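이슈 트래커 > Dristuten 시뮬레이션 벤치마크 > 평가 파이프라인
제목: 텍스처 무작위화 조건에서 파지 성공률이 재현되지 않음
상태: 해결됨
우선순위: 높음
담당: Abelardo Urrego
등록일: 2020-10-08
관련 구성요소: Osei(정책 학습), Tunberg(장면 생성기), 렌더러 래퍼

1. 증상

양팔 로봇의 책상 위 파지 과제에서 동일 체크포인트를 두 번 평가했을 때 결과가 다르게 나옴. 평가 세트는 235개 에피소드로 고정되어 있고 정책 쪽 샘플링은 꺼져 있으므로, 두 실행의 성공 여부 목록은 완전히 일치해야 함. 실제로는 31개 에피소드에서 성공/실패 판정이 뒤집힘.

고정 텍스처 조건에서는 같은 현상이 없음. 벽 타일, 바닥, 탁자 재질을 무작위로 바꾸는 조건에서만 발생함.

보고서 초안의 주장은 "텍스처 무작위화로 학습한 정책이 보지 못한 실내 재질에서도 성능을 유지한다"는 것임. 평가 자체가 재현되지 않으면 조건 간 비교가 성립하지 않으므로 초안의 해당 표는 수정 완료 시까지 보류함.

2. 환경

장면 생성: Tunberg, 4월에 고정한 브랜치
학습 코드: Osei, 기본 설정
관측: 머리 위치 카메라 RGB 한 장, 양팔 관절각, 그리퍼 개폐값
병렬 환경 수: 96
에피소드별 시드: 목록 파일에서 읽음
실행 위치: Gavutmont 계산 노드

3. 재현 절차

1) 평가 목록 파일을 불러오고 무작위화 조건을 켠다.
2) 체크포인트를 고정하고 병렬 환경 96개로 전체 평가를 실행한다.
3) 프로세스를 완전히 종료한 뒤 같은 명령을 다시 실행한다.
4) 두 결과 파일을 에피소드 번호 기준으로 비교한다.

병렬 환경 수를 1로 낮추면 차이가 사라짐. 이 경우 몇 번을 반복해도 결과 파일이 바이트 단위로 동일함.

4. 조사 기록

[기록 1] 물리 엔진 쪽 비결정성을 먼저 의심함. 정책을 빼고 미리 저장한 관절 명령열을 그대로 재생하여 물체 자세를 비교함. 병렬 96개에서도 매 스텝 자세가 일치함. 물리 엔진은 원인에서 제외.

[기록 2] GPU 추론의 부동소수점 오차를 확인함. 같은 관측 텐서를 저장해 두고 정책만 반복 실행함. 출력 동작 일치. 배치 구성 순서를 바꾸면 마지막 자릿수에서 차이가 나지만, 이 차이를 인위적으로 넣어도 판정이 뒤집힌 에피소드는 없었음. 주원인으로 보기 어려움.

[기록 3] 첫 스텝의 관측 영상을 저장해서 실행 간 비교함. 판정이 뒤집힌 에피소드는 모두 첫 영상부터 픽셀값이 달랐음. 물체 배치와 카메라 자세는 같고 재질만 다름. 시드가 같은데 재질이 다르게 뽑힌다는 뜻이므로 조사 대상을 Tunberg의 재질 샘플러로 좁힘.

[기록 4] 재질 샘플러 코드 검토. 배치 샘플러는 에피소드 시드로 만든 난수 생성기를 사용함. 재질 샘플러는 모듈 전역 생성기를 사용하고 있었음. 전역 생성기는 워커 프로세스가 시작될 때 한 번만 초기화되고, 이후 해당 워커가 처리한 에피소드 수만큼 상태가 진행됨. 에피소드는 먼저 끝난 워커에 동적으로 배정되므로, 어떤 에피소드가 어느 워커에서 몇 번째로 실행되는지에 따라 재질이 바뀜. 병렬 환경 수 1에서 문제가 없던 것과 부합함.

[기록 5] 학습에 미치는 영향 검토. 학습 시에는 재질이 에피소드마다 달라지기만 하면 되고 특정 시드에 묶일 필요가 없음. 다만 워커 초기화 시드가 모두 같은 값이어서, 서로 다른 워커가 같은 재질 순서를 따라가는 구간이 있었음. 실효 재질 다양성이 설정값보다 낮았을 가능성이 있음. 기존 체크포인트는 폐기하지 않되, 보고서에는 재학습 결과만 사용하기로 함.

5. 수정 내용

재질 샘플러가 에피소드 시드를 인자로 받도록 변경. 배치용과 재질용 생성기는 시드에서 각각 파생하여 서로 독립시킴. 배치 코드에서 난수를 한 번 더 뽑더라도 재질 결과가 밀리지 않음.
전역 생성기 호출을 금지하는 정적 검사를 추가.
평가 결과 파일에 첫 관측 영상의 해시를 함께 기록. 해시가 다르면 성공률을 집계하지 않고 오류로 종료함.
학습 워커의 초기화 시드를 워커 번호별로 분리.

6. 검증

수정 후 전체 평가를 6회 반복함. 235개 에피소드의 판정과 첫 영상 해시가 모든 실행에서 일치. 워커 배정 순서를 강제로 섞은 실행도 포함했으며 결과는 같음.

렌더러 출력 육안 점검도 병행함. 확인 항목은 타일 줄눈의 연속성, 목재 무늬 방향, 그리퍼와 대상물 사이의 가림 관계. 무작위화 대상은 벽, 바닥, 탁자로 한정되며 로봇 외피 재질은 고정값을 유지해야 함.
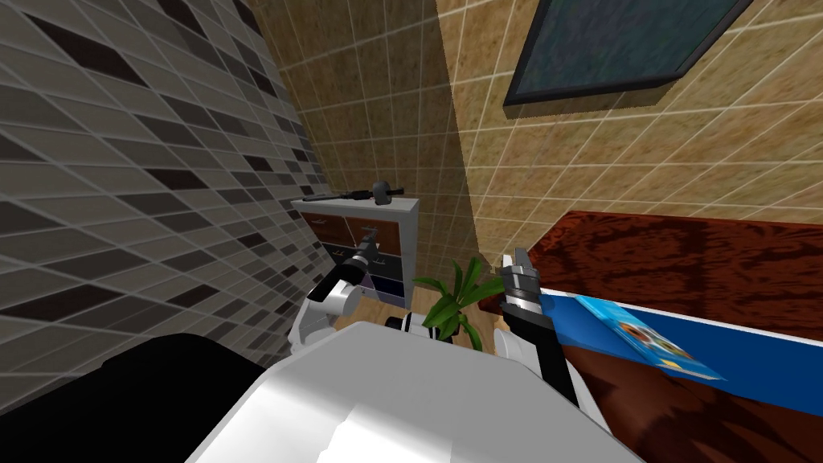 그림 1. 무작위화 조건의 렌더링. 왼쪽 벽은 회색·암갈색 타일, 안쪽과 오른쪽 벽은 베이지색 타일. 오른쪽 그리퍼는 탁자 가장자리 앞, 파란 책의 왼쪽 끝 부근에 위치.

벽면마다 타일 재질이 다른 것은 정상 동작임. 현재 설정은 재질을 방 단위가 아니라 면 단위로 뽑을 수 있게 되어 있음. 방 단위로 묶는 옵션은 별도 이슈에서 다룸.

7. 댓글

Abelardo Urrego:
수정본을 평가 브랜치에 병합함. 이전 결과 파일에는 해시가 없어 새 집계 스크립트에서 읽으면 오류가 남. 의도된 동작이므로 우회 옵션은 넣지 않음. 이전 수치가 필요하면 집계 스크립트의 구버전 태그를 사용할 것.

검토자:
재질 난수를 배치 난수와 분리했으면, 고정 텍스처 조건과 무작위화 조건이 같은 물체 배치를 공유하는지 확인 필요. 공유한다면 조건 간 비교를 에피소드 단위 대응 비교로 바꿀 수 있음.

Abelardo Urrego:
확인함. 같은 에피소드 번호에서 두 조건의 초기 물체 자세가 일치함. 보고서의 비교 방식을 대응 비교로 변경하고, 표에는 전체 성공률 외에 한쪽 조건에서만 성공한 에피소드 수를 추가함.

검토자:
조명 샘플러도 같은 모듈에 있음. 현재는 조명 고정이라 영향이 없지만 전역 생성기를 쓰고 있었다면 같이 고쳐야 함.

Abelardo Urrego:
정적 검사에서 걸려서 같은 커밋에 포함시킴. 조명 무작위화를 켠 상태의 반복 평가는 하지 않았음. 해당 조건을 쓰기 전에 6번 항목의 반복 평가를 동일하게 수행할 것.

8. 남은 작업

기록 2에서 확인한 배치 순서 의존 오차의 상한 측정
재학습 완료 후 보고서 표 교체
면 단위/방 단위 재질 샘플링 옵션 분리 (별도 이슈로 이관)

종결 사유: 원인 확인 및 수정 병합 완료. 남은 작업은 하위 이슈에서 추적함.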